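Korimholm café told its tables may stay, for now

The long-running dispute over how long a person may sit in Korimholm's Bimisus café with one cup of coffee has been settled, at least until November, when everyone involved expects it to start again.

Under new house rules pinned up by the till this week, customers who buy a single drink may keep their seat for up to 2 hours. After that they must buy something else, share the table or go home. A scone counts as something else. A glass of tap water does not, although an earlier draft left this open and was widely exploited.

The café introduced a stricter limit in spring, after takings fell while the number of people indoors went up. It lasted nine days. A petition against it gathered 167 signatures, which is more than the town managed for the bypass, and several of them were collected inside the café by people who had been there since breakfast.

Evander Tosh, who runs the place, said he had never wanted to hurry anyone. He had only wanted to sell them lunch. He put the cost of new furniture at 4000, a sum he described as a lot of flat whites, and said he would quite like to see the tabletops from time to time without a laptop on them.

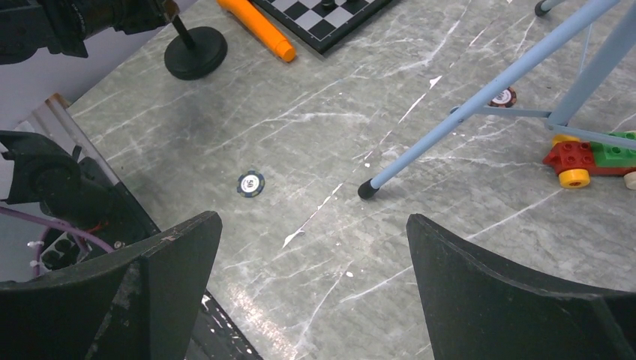
Bech thinks the limit is fair but badly aimed, and told the public meeting that the laptop crowd at least keep their voices down. The real trouble, on this view, is the Sunday card players, who order one pot of tea between six and then ask for more hot water until it is clear.

The card players were represented at the meeting and asked for it to be noted that the pot is a large one.

There was less agreement on how the limit should be policed. A proposal to hand out egg timers was dropped when someone pointed out that they would all go off at once. Staff will use their judgement instead, which regulars took as good news – the staff are mostly their nieces.

Competition may yet decide the matter. Nivitz, the bakery across the square, has announced 12 stools, no tables and no time limit of any kind. Those who have tried the stools report that none is needed.

The new rules will be looked at again in November. The meeting to discuss them will be held in the café, and is expected to overrun.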